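Home | Products | Newsroom | Contact
Filed under: Kitchen Storage

Fri 7 July

Arnitora adds shallow clear tray to Flanari pantry line

Arnitora today released a shallow rectangular tray in clear plastic, the 17th item in its Flanari range for dry goods. The tray holds bagged and boxed foods upright, side by side, with labels facing out. It is intended for seasoning packets, sauces and hot-pot bases, which tend to slide flat on a standard shelf.

The tray measures 35 cm by 17 cm and stands 8 cm high. Side walls are transparent so that the bottom of each package stays in view. "Low walls leave the printed front readable," said Geert Dijkstra, product lead at Arnitora. "Tall pouches are supported at the base only."

Palacios will stock the tray in 152 stores. A deeper version follows in November.
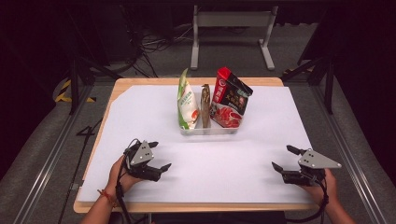

How should packages of different widths be arranged?
Place the widest packages at the two ends and narrow packets between them, where the neighbors keep them standing.

Trade contact: Citlali Ayala, Arnitora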